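Merker Two-Arm Bench Unit

Ships from the Presitz workshop - currently four to six weeks - Page updated January 2022

Hi, I'm Rozália Kubíček, and I write these pages because I'm also the person who picks up when you call. The Merker is our two-armed bench unit. People mostly come here wanting to know if a machine can do the boring jobs yet: put a stool together, fold a shirt, load a tote. Some of them it can. I'd like you to know which ones before you spend any money with us.

I'll start with flat-pack, as it's the job I get asked for most.

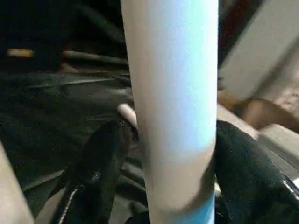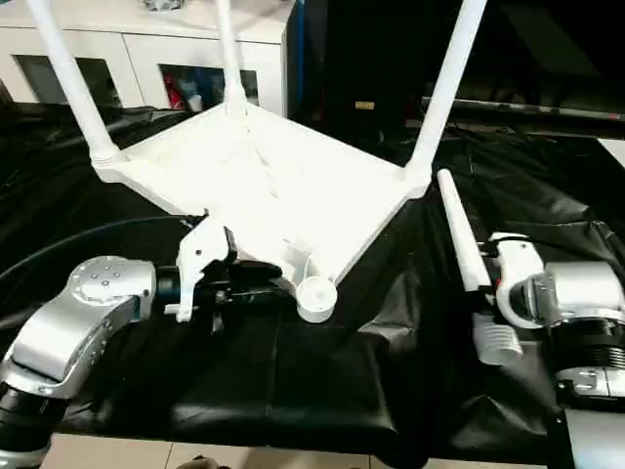
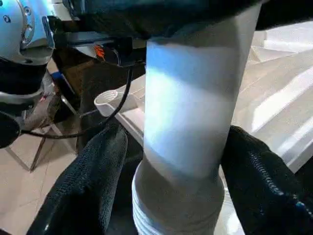
Can it put a piece of furniture together from start to finish without any help?

For small, simple pieces it gets most of the way, and then you should plan on a person for the last bit. Legs that go into sockets are a good match for two arms, one to steady and one to place. Tiny screws, cam locks and anything that has to be squeezed while it's turned are still beyond it, and I wouldn't buy a Merker for those today.

We keep a running tally in Presitz of one leg going into one socket, started fresh each time we change the software. On the current version we've logged 542 tries, and 286 of them finished with no hand from us. So a bit better than half! I was thrilled with that and my brother-in-law was not, and I think we're both being fair. If you run a shop where a missed leg means a person strolls over and gives it a twist, half is useful. If you want to lock up and go home, it isn't.

What it does well right now

Picking up one thing at a time from a spot it can see. Bottles, tubes, boxes with stiff sides, paint cans, rolled towels. Moving parts from a bin to a tray, all day, as long as the parts aren't tangled together. Wiping a flat counter (it misses the corners, so do I). Holding something still while you work on it, which sounds like nothing much until you've tried to glue a chair back with only two hands.

What it does if you're patient

Folding hand towels and T-shirts. Sorting clean silverware. Push-fit furniture, and threaded legs if the thread is big and chunky. Expect it to take nearly 70 seconds on a towel - my daughter does one in about the time it takes to roll her eyes. It doesn't get tired, though, and it doesn't leave them in a heap on the dryer.

What it doesn't do

Fitted sheets. Dirty dishes with food stuck on. Anything with a bag tie. Small screws, as I said. Stairs, obviously, it's bolted to a bench. It also can't find your other sock, and please don't ask me when it will, I've been asked at every trade show since we opened.

What comes in the crate

Two arms, already mounted to the crossbar
A head camera and two wrist cameras, with cables
The control box, plus its own power cord (standard three-prong)
One pair of Tollolach soft finger covers
A stop button on a ten-foot lead
Bench clamps and the long hex key you will lose
Printed setup guide, 122 pages, and you need the first nine

The crate is heavy and it's tall. Measure your doorway first. Two adults can lift the crossbar out if they've cleared a path, and the control box is easy for one.

About the Kuruc bench

You don't need our bench. Any solid one will do if it doesn't rock when you lean on it. The Kuruc is what we use ourselves, and the clamp holes line up without drilling, so setup is quicker by most of a morning. If you've got a good heavy bench already, keep your money and spend it on spare finger covers.

Surfaces are a different matter. Shiny tops throw glare back at the cameras, and the Merker gets slower and fussier with glare. Pull a blind, move a lamp, try the job at another time of day. A plain matte cloth helps on some benches, but tape it down at the edges or it'll get dragged along with whatever's being picked up.

Teaching it a new job

You teach by doing. Grab the handles, walk the arms through the job, let go, do it again. A simple pick-and-place takes an afternoon. For furniture, start with the second leg instead of the first, and turn the piece between tries so it doesn't learn only one angle. Bořivoj Beneš runs our setup calls, and he'll sit on video with you for the first two jobs at no charge. He's very calm. I am less calm, so ask for him.

Safety stuff, please read it

Keep the stop button where you can reach it without stretching. Tie back long hair and take off lanyards. Kids and pets stay out of the room when the arms are powered. The arms will slow down if they bump you, but slow isn't the same as stopped, and fingers between a gripper and a bench is a bad place for fingers.

Returns and spares

You have 30 days from delivery, and we pay the freight back if you've kept the crate. Keep the crate! Finger covers wear out and are sold in pairs. The next batch of replacement wrist cables lands in February, and you can ask to be put on the list when you order.

Call or write before you buy. Tell me the job, the size of the thing and how often a person can wander past to help. I'd much sooner talk you out of one than have it come back.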